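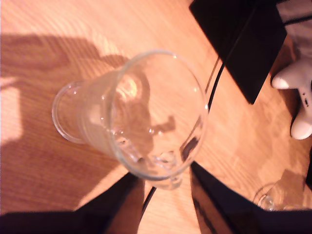

3.2 What we bought, and in what order

Figure 3. View from the wrist camera, with a clear drinking glass on the table between us and a decision about gripper fingers.

I'll be upfront that our purchasing plan was a mess at the start. We wrote it in October, before we had an arm in the building, and it was mostly a list of things we'd seen in other people's papers. The arm itself was easy (we had already settled on the Plundeo, and the quote didn't move). Everything hanging off the end of it was harder!

Take the fingers. The first budget had $490 for one pair of plain black ones and nothing else, and I remember feeling pretty good about how cheap that looked. Then we sat down with the task list. Glassware shows up in five of our tasks, and a glass like the one in Figure 3 is a tough customer for a camera: you get a bright rim, a thicker edge at the base, and wood grain showing straight through the rest. So now we were pricing a depth sensor that could cope with clear objects, plus softer finger pads from Amero, plus spares of both. The end-of-arm line grew to $2,213, and that was after we talked ourselves out of a force sensor we really wanted.

We split the spending into three rounds. Round one was whatever we needed to move the arm safely, meaning the mount, the stop button and the Rerkus controller license. Round two was sensing and fingers. Round three was all the boring stuff, and I'd tell any small lab to pull that one forward. We had no money set aside for lamps or window blinds, for instance, and the table in the figure shows why I bring it up, with warm light across the middle of the wood and a big soft shadow over the left side. Lighting went into the revised plan as its own line, and so did cable clips, since a thin black cable crosses the table right beside the glass and goes down between the fingers from where the camera sits.

The glasses themselves came out of petty cash, which turned out to be a mistake in the bookkeeping sense. Consumables for a manipulation project deserve a real budget line, with a reorder point and a supplier who'll still stock the same shape next year. Ours was Mahmoud, a restaurant supply place, and they were great about small orders.

The revised plan was signed off on 10 March 2023. Table 5 gives the full breakdown by round, with shipping listed separately.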